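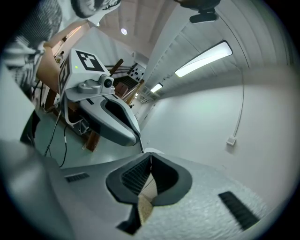

Under the ceiling lights in the long room, Plandell House, Odham

Packing and Sorting Room Assistant (part time)
Plandell House, 1652 Giveck Road, Odham
Pay: $425 a week
Posted: 01/10/2019

We are looking for a friendly, steady pair of hands to join us in the long room at Plandell House, where household goods come in by the vanload and go out again in boxes that make sense to the people opening them. If you are the one in your family who gets handed the tape gun on moving day, or who can't walk past a crooked shelf at a friend's house, we would love to hear from you, and please don't be put off if you have never done this sort of work for pay before. Several of us hadn't either!

Plandell packs up kitchens, spare rooms, sewing rooms and the occasional garage for people all over Odham and out toward Arthur. Some of our customers are moving to a smaller place, some have had a parent's house to clear, and a good many have simply run out of room. Whatever they send us gets unpacked, looked over, cleaned if it needs it, matched up with its lid or its other half, and packed again properly. October is when the fall moves pile up, so you would be coming in at a lively time.

What you would be doing

Most of your day would be spent at the tables, sorting. Plates with plates, baking things with baking things, linens folded to the size of our medium box (we'll show you the fold, it takes a morning to get used to and then you will find yourself doing it at home). You would wrap glass and china, fill in a packing slip for each box, and write the label on the top and on one short side. We are fussy about the short side. Boxes get stacked in bad light in hallways and it is so much nicer to be able to read them.

You would also help keep the long room itself in order: sweeping up paper, flattening cartons, putting the markers and scissors back on their hooks, and restocking tissue before it runs out and not after. There are 132 numbered bays for finished boxes and each one has a card that has to match what's in it. Checking the cards is a Giveck Road tradition on quiet afternoons, usually with a pot of tea going.

Now and then you would go along on a collection with one of the drivers. Those days run a bit longer and we make up the time later in the week.

What we hope you'll bring

Patience, first of all. Things arrive jumbled, and it may take an hour to find where the second half of a canister set has got to. Clear handwriting matters more than you might think. You should be comfortable on your feet for most of a shift and able to lift a medium box of books to waist height. Nice to have, though we can teach it: some experience with china or glassware, a driver's license, and basic computer skills for typing up the slips.

Being kind about other people's belongings is something we do insist on. We handle chipped mugs and forty-year-old cookie tins that somebody loves very much.

Hours and the rest

The job is four days a week, starting at nine and finishing at 3, with a paid half hour for lunch. There is a kitchen with a decent stove, parking behind the building, and a bus stop across the road. Aprons and gloves are supplied. Wear closed shoes and something you don't mind getting dusty. The first two weeks are paid training, and you would be paired with one of our regular packers the whole way through.

How to apply

Please drop off or mail a short letter to the front office at the address above, marked "Long room." A page is plenty. Tell us a little about yourself, any work you've done (paid or not), and the hardest thing you ever had to pack. We will invite people in for a chat and an hour at the tables, so you can see how you like it.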